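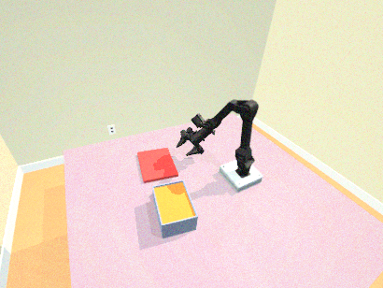
Rendered room with a pink carpet.

Udaren Carpet and Floor Words

A small bilingual word list for floor coverings, with notes on use

Version 2

What is in this package

Udaren is a list of words that people use when they talk about carpets, rugs, mats and other soft floors. Each entry gives the word in English, the word in Thai, a short meaning in both languages, and where possible one sentence in which the word is used. The list has 1,000 entries. It was made for translators, for shop staff who write product pages, and for students who want to practice with real words from a trade.

The work started at Chaimongkol, a family shop where Buppha Wiriya wrote down the words that customers used and the shop catalog did not. Heather Drummond, a translator from Plakthorpe, joined later and took care of the English side. The README is written by Buppha, and the mistakes in it are mine.

Files

udaren_main.csv has the full list.
udaren_sources.csv tells from which kind of text each word was taken.
udaren_changes.txt has the changes between versions.
LICENSE.txt has the full license text.

All files are in UTF-8. The separator is a comma, and fields with a comma inside are put in double quotes. If you open the main file in a spreadsheet program and the Thai letters look broken, please import the file and select UTF-8 by hand. Do not save it again from a program that showed broken letters.

Fields in the main file

id: a number which does not change between versions. When an entry is removed, its number is not used again.
en: the English word or phrase, in American spelling.
th: the Thai word or phrase.
gloss_en: short meaning in English.
gloss_th: short meaning in Thai.
topic: one of fiber, weave, color, shape, backing, care, laying, trade.
register: everyday, trade or old.
example_en: a sentence with the word. It may be empty.
note: anything that did not fit in the other fields.

One example entry, written out

en: pile
topic: weave
register: trade
gloss_en: the threads that stand up from the base of a carpet
example_en: Brush the pile in one direction after you vacuum.
note: Many customers say "hair" or "fur" for this. See also nap.

How the words were chosen

We took words from three kinds of text: care labels, letters from customers, and old price lists. The letters were read by Buppha only, and no full sentence from a letter is in the data. All example sentences were written new for this list. Names, addresses and order numbers were never copied.

A word was kept if both of us agreed that a person in the trade would understand it without help. When we did not agree, the word was put in the note field of the nearest entry. For this reason, a search in the note field sometimes finds words which have no entry of their own.

Color words

The color topic was the most difficult one. Carpet sellers like names such as "oat" or "dusk," and two sellers can use the same name for colors that are quite far from each other. We decided to keep only color words that are understood outside one shop. So you will find pink, rose and salmon, and you will not find the names of product lines. There are no color codes in the data. In version 1 we tried to give a code for each color word, but the codes were read from printed sample cards under shop light, and they were not reliable. Please do not use them if you still have the older file.

"Rose" needs care. In some of the old price lists it means a pattern with flowers, with no information about the color. These uses have a separate entry under weave.

Known problems

The topic laying is weak. Neither of us has worked as a carpet layer, and some tool names may be used only in one region.

Words for hand-made rugs are few. This is a different trade with its own large vocabulary, and we did not want to do it badly.

The register field was filled by judgment. "Old" means that we found the word only in the older price lists. It is possible that people still say it.

In 5 entries the Thai field is the English word in Thai letters. We know better Thai words exist for some of them, but customers did not use them.

What the list should not be used for

Please do not use the care entries as cleaning advice. They explain what a word means on a label. If the label on your carpet says something else, follow the label.

License and citation

You may use, copy and change the list for any purpose if you name the source. A suitable form is: Wiriya, B. and Drummond, H., Udaren Carpet and Floor Words, version 2.

Changes

Jun 5, 2022: version 2. Color codes removed, topic backing added, spelling of the English side changed to American. Double entries for underlay and padding joined, with the second word moved to the note field.

Version 1 was shared only with readers of the Kirnalano translation newsletter, in April of the same year.

Corrections

Corrections are welcome, also small ones. Send the id of the entry, the field, and the text you propose. If it is about a Thai word, please tell us in which province you heard it. We read the messages together and answer slowly, mostly in the order they arrive.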